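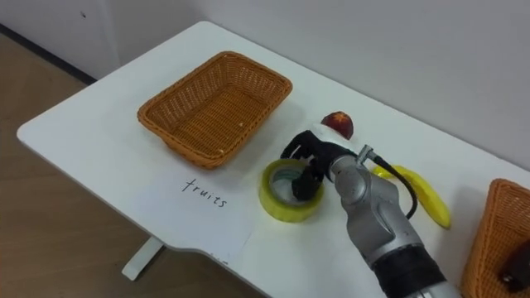

Norkalham sorting bench – equipment plan and data notes

Last updated: Oct 5, 2018
Status: bench 1 in use, bench 2 not yet ordered

What is in this folder

Purchase lists, quotes and planning notes for the tabletop sorting benches at the Norkalham site, plus a short summary of the recordings made on bench 1. The recordings themselves are on the shared drive. Ask for access before copying them, as the full set will not fit on a laptop.

The task

The arm picks mixed items off a table and puts them in the right basket. Baskets are labelled by hand on plain paper. Fruit goes in the basket marked "fruits", and household items such as a roll of tape go in the other one. Items are changed between sessions.

Files

budget.csv – one line per purchase, with supplier and order status
quotes/ – supplier quotes as received
items.csv – objects used on the table, with replacement notes
sessions.csv – one line per recording session
layout.txt – table position and arm mounting

Budget

The allowance for bench 2 is £3,000. It covers the table, mounting parts, cables, baskets, items and spare fingers. It does not cover the arm or the hand, which come out of the main equipment budget and are quoted separately by Griro.

Delivery is charged per order, so small parts should be grouped. In September we placed several small orders with Trolimo and paid delivery on each of them.

Suppliers

Griro: arm, hand, controller. Lead time is 6 weeks from signed order. Spare fingers are sold in sets only.
Trolimo: cables, connectors, mounting plates.
Martens: tables and general furniture. They will hold a price for 30 days if asked in writing.

Baskets, paper, pens and tape are bought locally and claimed back. Keep the receipts.

Things to allow for in bench 2

Cable length. The cable down the side of the arm needs slack at full reach. Order the next length up from the one on the drawing.

Table. A slim frame is fine for the items but check it against the arm mounting before ordering. Martens do a heavier version of the same table – the price difference is in budget.csv.

Fresh fruit. It is cheap but it is a running cost and has to be replaced often. Plastic fruit lasts longer, but the skin and weight are wrong, so we budget for real fruit and keep plastic for set-up only.

Spares. Keep 2 sets of fingers on the shelf before recording starts.

Recordings

There are 70 sessions from bench 1 in the current release. Sessions stopped early are kept and marked "partial" in sessions.csv. Please do not delete them.

Known gaps

No quote yet for a service contract
Insurance value for bench 1 needs updating
items.csv has no prices for locally bought items before September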